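Plelitz Era produce box review: a sound lid, a fussy vent

By Deividas Pētersons
December
5 min read
2 comments

The Era is a lidded storage box for fruit and vegetables, made by Plelitz and meant for the bottom shelf of a fridge. It consists of a clear outer tub, a lift-out draining basket, a lid with a silicone seal and a sliding vent at one end. The empty weight on my scales was 376 g with the basket fitted. I bought mine at the ordinary price from Prirnari, the kitchen shop, and have used it daily since the autumn.

Most boxes of this type do the same job. Cut vegetables and leaves lose water to the dry air in the fridge, so you enclose them and the air inside the box becomes damp. Too damp, and water settles on the walls, runs down and sits against the food. The basket is there to keep the food out of that water. The vent is there to let some of the damp out.

Construction

The tub is evenly moulded, with no sharp flash along the rim. The corners are generously rounded and a cloth reaches into them. The walls flex if you lift a full box by one end, so use both hands. The basket stands on moulded feet and leaves a shallow gap underneath, enough for the water that drips from a rinsed lettuce but not for a whole colander's worth.

The seal is a single loop, pushed into a groove in the lid. It comes out without tools. Refitting it takes patience, as the loop has a slight twist and wants to climb out of the groove at the corner opposite to the one you are pressing. Start with the corners and then press in the straight runs.

Storage results

Produce behaves differently enough that one setting will not suit all of it. Roots and leaves want damp air. Apples can take it too, but they give off ethylene, and this yellows green leaves stored with them. I keep them apart in any box and did so here. 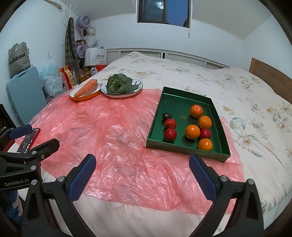

With the vent shut, leafy greens kept well. A head of bok choy was still firm in the stem after 11 days, with some yellowing on the outer leaves only. The fridge was set to 5 °C throughout. The same greens in a knotted carrier bag had gone limp well before that and smelled of it.

Carrots did better still, provided the leafy tops were removed first. Left on, the tops go on drawing water from the root and no box will prevent that. I dried the carrots before storing them and laid them flat in the basket. They stayed crisp. The ones stored wet grew a slippery film, and I would blame the cook for this before the container.

Apples need the vent open. With it closed, drops formed under the lid and fell on the fruit, and any bruised patch went soft quickly. An apple with dents in the skin should be eaten first and kept out of the box altogether. With the vent fully open the results were no different from those in the open fridge drawer, so for apples alone I see no case for buying one. 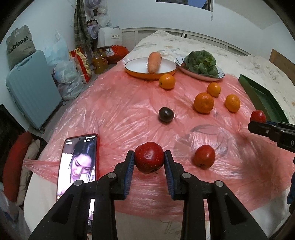

The vent

This is the weak part. It is a small slider with a stop at each end and nothing between them. Plelitz's leaflet recommends a half-open position for mixed vegetables, but the slider has no click or mark there, and it moves when the box is pushed against the fridge wall. I found it shut more often than not. A strip of masking tape solves the problem and looks poor.

The older Kairys box, which I have kept for comparison, uses a round dial with proper notches. Its lid is worse – it bows in the middle and leaks at the short sides – but the dial stays where it is put.

Cleaning

The tub and basket go in the dishwasher. The leaflet says the lid may go on the top rack only. I washed mine by hand after the first fortnight because water collects behind the slider and takes overnight to drain. A cotton bud clears the slot. Carrot staining on the basket came off with bicarbonate and warm water.

Size and fit

Measure your shelf first. The box is taller than it looks in the shop and the lid needs clearance above it to tilt off. My brother-in-law Jaanus Lapiņa bought a pair and returned one, having found that two side by side would stop his fridge door from closing. The lids do have a recess for stacking, and it holds a full box steadily.

Verdict

Recommended for leaves and roots, with tape on the slider. For fruit, use a bowl or the drawer you already have. Anyone who owns the Kairys and has a flat lid on it can leave the Era alone until Plelitz changes the vent.

Spare seals are sold separately. Spare baskets are not.

11 shares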